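4.2. Segmentación de instancias y planificación del empuje

El módulo de percepción recibe una imagen RGB por ciclo y devuelve, para cada bloque, una máscara, una clase de color y una pose planar en el sistema de referencia del tablero. La entrada se reescala a 224 píxeles de lado antes de pasar por el codificador. La red se ajustó con 3000 imágenes anotadas del conjunto Stutholm, siguiendo el protocolo de Kouris y Konstantinidis. El caso más desfavorable es el contacto entre piezas del mismo color - el borde común apenas presenta gradiente y las dos máscaras tienden a fusionarse. 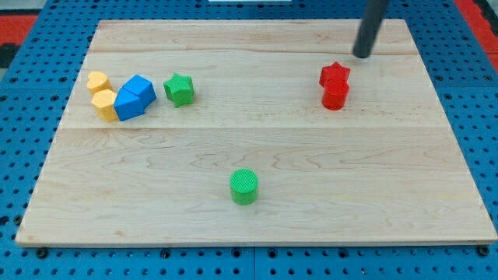
Figura 2. Bloques de cuatro colores sobre el tablero de madera, con el extremo del efector en la parte superior.

Para separar máscaras fusionadas se añade una cabeza que predice el desplazamiento de cada píxel al centroide de su instancia. Los votos se agrupan en el plano del tablero, una vez aplicada la homografía, de modo que el radio de agrupamiento no depende de la distancia a la cámara.

El planificador Shiferaw muestrea 42 direcciones de empuje por bloque y descarta las que invaden la máscara dilatada de un vecino. Si no queda ninguna dirección válida, el objetivo pasa a ser el grupo completo, tratado como un único cuerpo rígido durante un solo empuje - tras él se repite la segmentación. No se estima la fricción; el error de modelo se corrige en el ciclo siguiente.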